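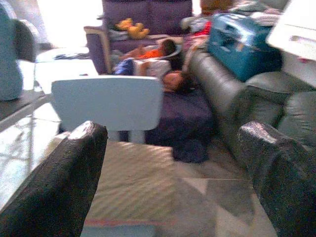
Helik Smokehouse and Butchery - minutes of the June meeting

Started 6.40pm in the back office. Present: Alois Camenzind (chair), Mujić, Petra, Gwen, Tom (minutes). Apologies from Sunil, on deliveries.

1. Last minutes
Agreed. One correction - the sausage filler was repaired, not replaced.

2. Cold room
Compressor cutting out again overnight. Engineer came, cleaned the coils, wants to see it again before the game season. Quote for a new unit is £3,408 fitted. Alois not keen. Gwen said we lose more than that if a full rail goes off. Put off to next meeting, Gwen to get a second quote. Temperature log to be filled in twice a day, incuding by whoever closes.

3. Bacon
Dry cure selling well, back bacon better than streaky. Petra wants to stop the maple one. Mujić says the Eton shop takes most of it. Keep for now, smaller batches. New labels from Ploltico came with the allergen line too small to read - sending them back, Petra to ring.

4. Takings
Saturday trade steady, midweek poor. Pie counter took £1,033 over the month, up on May. Hog roast deposits still not all in, Tom to chase.
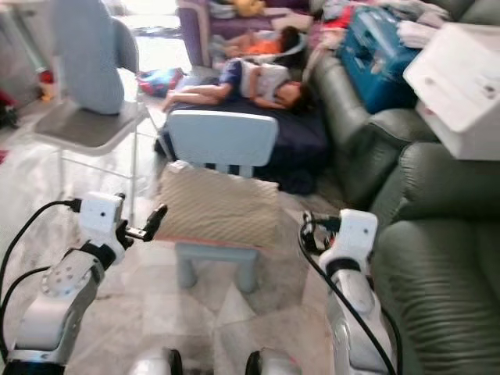

5. Venison and game
Two keepers have asked if we'll take whole carcasses again. Yes, in skin only, tagged, and by appointment. Limit of 40 hanging at any one time. Price for skin and joint stays put, mincing is extra. Mujić to redo the sheet for the counter as the old one still has the hare prices on.

6. Knives and aprons
Grinder coming first thing, leave knives in the tray by the sink. Aprons short agian, please bring them back from home.

7. AOB
Back gate left unlocked, 2 times now. Last one out checks it.
Gwen asked about a bread delivery for the counter - Alois will think about it.

Closed 7.55pm. Next meeting same time, date to go on the board.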